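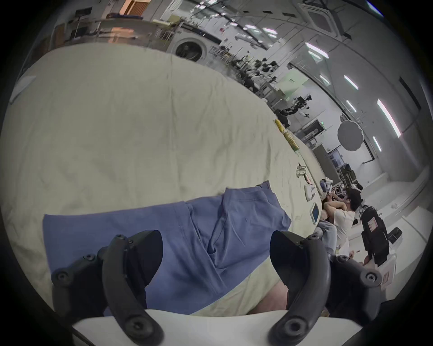

Testwood cotton sheet in Cream, shown on the bed with blue shorts on top.

Testwood Cotton Sheet – Cream
Item no. 836
£77
Sizes: Double, King
In stock, sent out from our own shop

I've been selling bed linen long enough to have gone off most of it, so please take it as a proper compliment when I say the Testwood is what I sleep on at home. I bought my first one as a sample, meaning to give it a week and send it back, and it went on the bed and stayed there. We've stocked it ever since (the double came first, then the king after a lot of nagging from customers with bigger beds than mine).

It's a plain cotton sheet in a soft, warm cream. There's no pattern and no shiny finish, and you won't find any fancy stitching round the hem either. If you like a hotel bed, all crisp and white and tight as a drum, I'd point you to the Rendar instead, which is smoother and a bit colder to get into. The Testwood is for people who like a bed to feel lived in. It creases! I'm saying so up front as it's the one thing people write to me about. You can iron it, and I'll tell you how, but I gave up years ago and I'm much happier.

What it feels like

Soft, with a bit of weight to it. When it's new there's a slight dryness to the cloth, a little like a new tea towel, and that goes after the first two or three washes. After that it just gets nicer. Mine has been through more washes than I'd care to add up and it's thinner at the foot end where I kick about, but the rest of it is as good as any new one on the shelf.

In summer it's lovely. We had some very sticky nights in August and I threw off everything else and slept under the sheet on its own. In winter I put the Donnelly blanket over it and the pair of them are very snug together – the blanket is wool, so it likes to cling to the cotton and doesn't slide off in the night like it does on anything silky.

About the colour

Cream is a tricky word. Our old one had a lot of pink in it and I never took to it. The Testwood leans more towards butter, very pale, and it looks quite different depending on the bulb in your bedroom. By a window it's nearly white. Under a yellow lamp it's a good deal warmer. If you're trying to match it to pillowcases you've already got, ask me for a snip of the cloth before you order. I'll post one out and there's no charge.

It does go with most things. I've got navy curtains and it looks smart with those, and Georges Khasawneh, who does our deliveries, has his with a bottle green bedspread that I'd never have picked and now rather want.
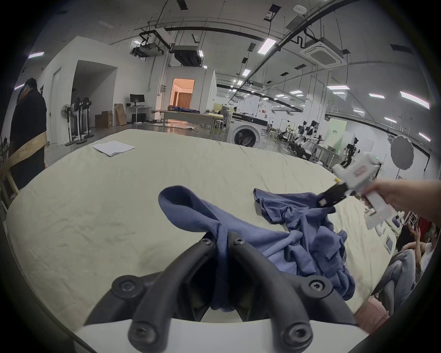
Washing and drying

Wash it before you use it the first time, on its own or with pale things. It's a natural cotton and there's a bit of fluff to come off. After that I wash mine warm with ordinary powder, and go easy on the powder. Leave out the fabric softener. I know it smells nice, but it coats the cloth and the sheet will feel oddly greasy after a while.

Don't stuff the machine. I used to put the whole bed in at once, duvet cover and all, and the sheet would end up inside the duvet cover in a hard wet ball. One sheet and a few pillowcases is plenty.

Line drying is best if you've got the room. Fold it over the line by a hand's width and peg it at both ends and once in the middle. If it has to be the tumble dryer, use a low heat and get it out while there's still a touch of damp in it, give it a good shake and put it straight back on the bed. It'll pull itself out fairly flat overnight.

For ironing, same again, slightly damp, hot iron, do the top third that folds over the blanket and leave the rest. Who's looking at the rest?

Marks and spills

I eat in bed. There, I've said it. Toast mostly, and crisps when there's something good on, and I've had more than one cup of tea go over.

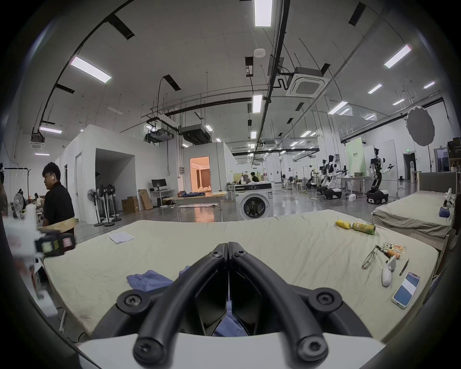

Tea comes out if you get to it quickly with cold water, and never hot, as hot water will set it. Dab it with a clean cloth, put a bit of washing-up liquid on, leave it while you strip the bed and then wash as normal. Grease from crisps wants the washing-up liquid too, but put it on dry, before any water goes near it. For older yellow marks an overnight soak in the bath with oxygen bleach does wonders. Please don't use chlorine bleach on the cream, you'll get white patches and there's no way back from those.

I'd always have a protector underneath as well. We sell the Zirkeck one, which is thin and doesn't crackle when you turn over.

Will it fit?

It's a flat sheet, so it'll go on any depth of mattress so long as there's enough to tuck in. The double does a standard double with a good tuck on both sides. If your mattress is very deep, or you've got a topper on it, go up to the king. Lorraine Bolger in our shop has a king on her double and says she wouldn't go back, as her husband steals the covers and can't get the sheet out from under the mattress.

We don't do a fitted one. I've asked the mill, and I'll carry on asking.

Delivery and returns

Orders go out by parcel post and should be with you within eight days. You'll get an email when it leaves us. If you don't like it, send it back unwashed and folded in its paper band and I'll refund you. If you've washed it and there's something wrong with it, like a pulled thread or a hem coming undone, get in touch anyway and send me a photo.

The price went up on November 1, 2021 when the mill put theirs up. I held it as long as I could. Buy two and the postage is on us.

Goes well with: Donnelly wool blanket, Zirkeck mattress protector, plain cream pillowcases (sold in pairs)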